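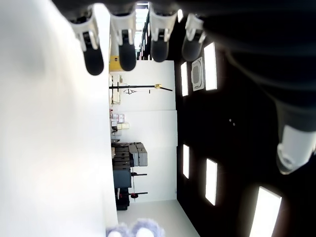

Porkmont lab teaches two-handed robot to handle soft toys

PORKMONT – Caldeira has begun recording training runs for a robot that will sort and check soft goods, using remote control to show the machine each movement. The work started in December at the company's office in Porkmont and is being done for Susurar, a mail-order seller of toys and nursery goods.

The robot has two arms and stands at a white table. An operator at a separate station wears a pair of tracking gloves, and the robot's hands follow the operator's fingers. Each run is saved with the joint positions and the video from the cameras, including the ones near the hands. The saved runs are then used to train a program called Lirach, which will later try the same task without an operator.

The first task is a short one. The robot has to take hold of a plush toy, lift it with both hands, turn it over and put it back down on the same spot. Susurar wants this done with returned toys, so that both sides can be looked at before the toy is put back into stock or thrown out. Today that check is done by hand at a packing bench.

Caldeira plans to record 100 good runs of the task before it trains the first version. A run counts as good if the toy isn't dropped and ends up facing the other way. Runs that fail are kept in a separate folder. They won't be used at first, but the company may add them later to teach the robot how to recover from a poor grip.

Operators work in 20-minute blocks and then change over. Longer blocks were tried in the first days and dropped after the movements became slower and less even toward the end. Two operators share each shift, and the one who isn't wearing the gloves puts the toy back in place between runs and marks the result on a tablet.
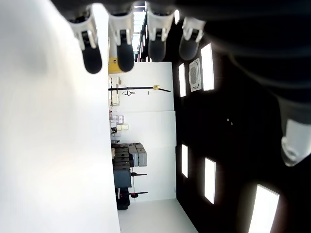

Hok-lam Tsang said the hard part is learning to stop trusting your own sense of touch. The gloves give no feedback, he said, so the operator has to judge the grip by watching how far the fur is pressed down. New operators squeeze too hard for the first few hours, and then they swing the other way and let the toy slip out. He expects most people to be steady by the end of their second day.

Chia-jung Tu had a different concern. She said an operator who gets very good at the task will start to do it the same way every time, and a robot trained on those runs will know only that one way. She asks operators to change their approach on purpose, taking the toy by the body in one run and under the head in the next.

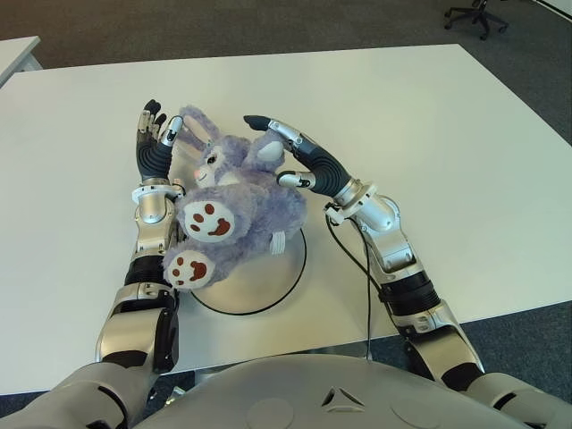 Soft toys were chosen over boxes and bottles for the first round of recording. A box keeps its shape when it is picked up, and simple grippers have been able to lift boxes for years. A toy bends, and its limbs move separately from its body. The lavender rabbit now in use has long ears that can lie behind a thumb and a raised forepaw that sits right under the fingers of the other hand, so the operator has to decide what to hold and what to leave alone before closing either one. The starting position is changed from run to run for the same reason. If the toy always lay straight, the program would have trouble with one that had been set down at an angle.

Caldeira also looked at guiding the arms directly, with a person holding the robot's wrists and moving them through the task. The company still uses that method for simple reaching movements. It was set aside for this job, as one person can't easily guide two arms and all the fingers at once, and the person's own hands and sleeves get in the way of the cameras.

Susurar will be shown the first version of the trained program once the 100 runs are in. If the results are good enough, a second toy will be added, with a different size and a shorter coat. The two companies haven't agreed on a date for a trial at the packing bench, and Caldeira gave no cost for the work. 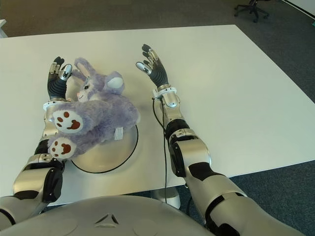 Both of the robot's hands open over the table, with the plush rabbit on its round platform.

Caldeira is taking names for further operator shifts, mornings only. No experience with robots is required, and training is paid. Applicants should be able to stand for a full block and should ask for the operator desk at the Porkmont office.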